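Pristdale Arts House Opens Its Upstairs Room to Bands That Are Not Ready Yet 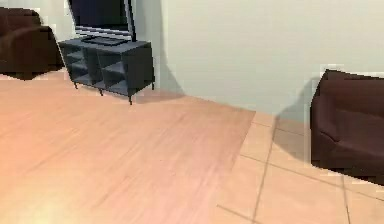

PRISTDALE, March 26, 2022 – The Pristdale Arts House will launch Grasetari, a season of open rehearsals in which musicians and theater makers work on unfinished material in front of a paying audience, starting in June. Tickets are $6. The organizers feel this is a fair price for hearing the same eight bars over and over.

Each evening pairs two groups. The first plays for an hour, stops when it needs to, argues if it needs to, and then hands the floor to the second. There is no set list and no encore. Anyone hoping for polish is directed to the many fine venues downtown, several of which have carpeting.

"We kept getting applications from people asking to use the stage once their show was finished," said Mitra Farahani, artistic director of the Arts House. "Then we'd talk to them, and the show had been nearly finished for four years. I wanted to see the nearly part. I also wanted them to stop calling me about lighting."

The season opens with Teoh, a quintet of two violas, a drum kit, upright bass and voice, whose members have played together since meeting in a community college harmony class that none of them passed the first time. Teoh will work through a suite called "Left at the Feed Store," commissioned by the Arts House last fall and delivered this month minus its middle. Bassist Brodie Whitcombe said the group intends to write the missing movement on the night.

"We have a beginning that everybody likes and an ending that I like," Whitcombe said. "There's a gap in between where you could park a truck. People can come watch us try to fill it, and if they have ideas they can keep them to themselves until the break."

Sharing the opening bill is Nusico, the theater company led by playwright Houshang Ebrahimi. Nusico will rehearse scenes from "The Understudy's Understudy," a comedy about a regional production of a Greek tragedy in which the entire chorus comes down with food poisoning. Ebrahimi has written three second acts and plans to stage pieces of all of them over the course of the season.

"My actors have asked me to choose," Ebrahimi said. "I told them the audience would help. They pointed out that I have never taken advice from an audience in my life. We'll see who is right. I have a feeling it will be them."

Grasetari was developed after a trial evening last winter, when a boiler failure canceled the scheduled concert downstairs and the ticket holders were invited up to the second-floor room, where a jazz trio was in the middle of a disagreement about tempo. Most of the audience stayed. Several took sides. One couple has since asked twice whether the drummer apologized, and the Arts House would like to take this opportunity to say that he did, eventually, by text.

Music director Afshin Jafarzadeh, who was at the piano that night and whose tempo it was, will host the season. He will introduce each group, keep time on the hour, and run the question period, which has one rule: questions must be questions.

"A person stood up in the winter and spoke for a while about his own band," Jafarzadeh said. "It sounded like a good band. I've booked them for the third evening so he can get it out of his system."

The upstairs room was used for storage until the 1990s and has been a dance studio, a ballot-counting site and, for a short and regretted period, a juice bar. Work to prepare it for the public included new wiring, a second exit and acoustic treatment along the street side. The total cost came to $833 over budget, a figure the board discussed at greater length than it discussed the budget. The acoustic treatment does not keep out the freight train, which passes during most performances and has been described by more than one composer as flat.

Roland Pickering, chair of the Arts House board, said he had doubts about the project when it was first brought to him.

"I asked what would happen if the music was bad," Pickering said. "Mitra said that some of it would be. I asked if we could put that some other way in the grant application. We did, and we got the grant, so I've come around. My wife has bought the season pass. I understand I'm going too."

The $900 stipend paid to each group is the same whether the work gets finished or not. Groups keep all rights to whatever they make, and are under no obligation to bring the final version back to Pristdale, although the Arts House would take it kindly. Recording by the audience is not allowed. The musicians asked for this, and one singer asked for it in capital letters.

Grasetari will also offer a free afternoon session for high school players, who will sit in with that evening's musicians and work on a short piece from scratch. Students should bring their own instruments, apart from pianists, who will share the house upright. Its lowest octave has opinions. Parents are welcome to drop students off and equally welcome to leave.

About the sessions

Doors open half an hour before the start of each evening. Latecomers will be let in at any point where the music stops, so the wait is not expected to be long. Seating is general admission. Coffee, tea and a modest selection of baked goods will be sold on the landing, and patrons are asked to unwrap things before sitting down. The second floor can be reached by the main stairs or by the elevator at the rear entrance.

Season passes cover every evening and may be lent to a friend. Passes and single tickets go on sale at the box office and through the Arts House website. Refunds are available up to the day of the performance. Refunds will not be given on the grounds that the performers started over.

Applications

Musicians and theater groups who would like to take part in a later session may apply with a one-page description of the work and a sample of up to five minutes. The sample should be something the group is stuck on. Applications with a finished recording will be returned with congratulations. All styles are considered, and groups do not need to live in Pristdale, though they will have to find parking there.

About Pristdale Arts House

Pristdale Arts House is a nonprofit center for music and theater located in the former Odd Fellows hall. It presents concerts, plays and classes year-round on its main stage and, beginning in June, in the room above it. Programs are supported by ticket sales, members and an annual rummage sale that regularly outdraws the spring opera.

Media inquiries, interview requests and press tickets: contact the Arts House press office. Members of the press attending Grasetari are asked to bear in mind that the work is in progress, and to say so somewhere near the top of the review.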